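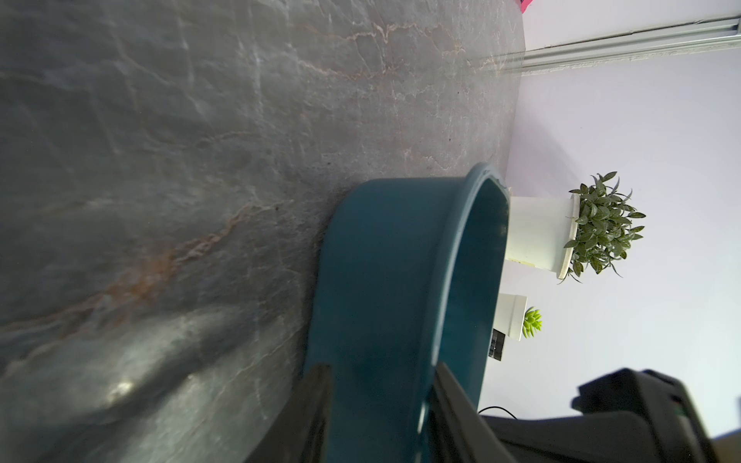
Flarville Water Users' Association
Minutes of the general meeting, 22nd May

Present: Cecilia Eshun (chair), Peninah Kashindye (minutes), members for Vanness Road, Bakilana and the Lower Terrace. Apologies were received from the member for Gikus.

1. Minutes of the March meeting

Approved with one correction. Under item 4, "supply line" should read "return line".

2. Matters arising

The valve key for the Bakilana standpipe has been returned to the pump house. The member for Vanness Road asked whether the lock had been changed. It has not. Carried forward.

3. Meter readings

P. Kashindye reported that 197 connections were read in the current cycle. Where a meter could not be reached, the previous reading was carried over and marked as an estimate on the bill. Members are asked to clear vegetation from meter boxes before the next cycle.

The Lower Terrace again shows a gap between the bulk meter and the sum of household meters. The chair's view was that the bulk meter is reading high. The member for the Lower Terrace disagreed and asked for an overnight test with all household stopcocks closed. Agreed. Residents to be told in writing beforehand.

4. Household storage and rinsing water

The draft leaflet was tabled. The section on open basins was discussed at some length. The draft advised covering any basin left standing indoors; the member for Bakilana considered this excessive for rinsing water, which is normally thrown out the same day. Wording to be changed to "drinking and cooking water only". 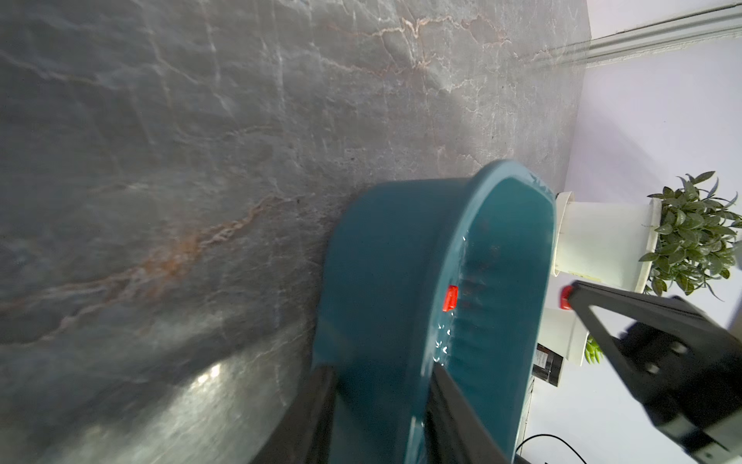 Teal plastic basin with water on the inner wall.

The paragraph on scrubbing basins stays as drafted. The paragraph on bleach is withdrawn until the dosage has been checked against the product label - the draft gave one figure in the text and another in the table.

5. Tank cleaning

The upper tank will be drained and cleaned before the dry months. Supply to Gikus will be off for 5 hours. The lower tank stays in service throughout. Cost of materials not to exceed 100 without further approval.

Proposed by C. Eshun, seconded by the member for Vanness Road. Carried, with 2 abstentions. 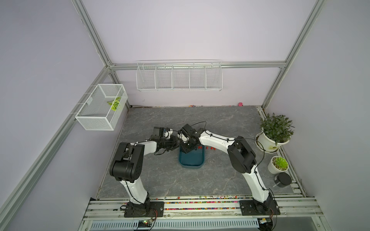 6. Actions

C. Eshun - arrange the overnight test; obtain a price for recalibrating the bulk meter.
P. Kashindye - revise the leaflet and recirculate it; issue the supply notice to Gikus.
Member for Vanness Road - replace the pump house lock.

7. Any other business

A request for a new connection behind the Bakilana school was received too late for the agenda. Deferred to the next meeting, pending a sketch of the pipe route.

The meeting closed at the end of item 7. Date of the next meeting to be posted at the pump house.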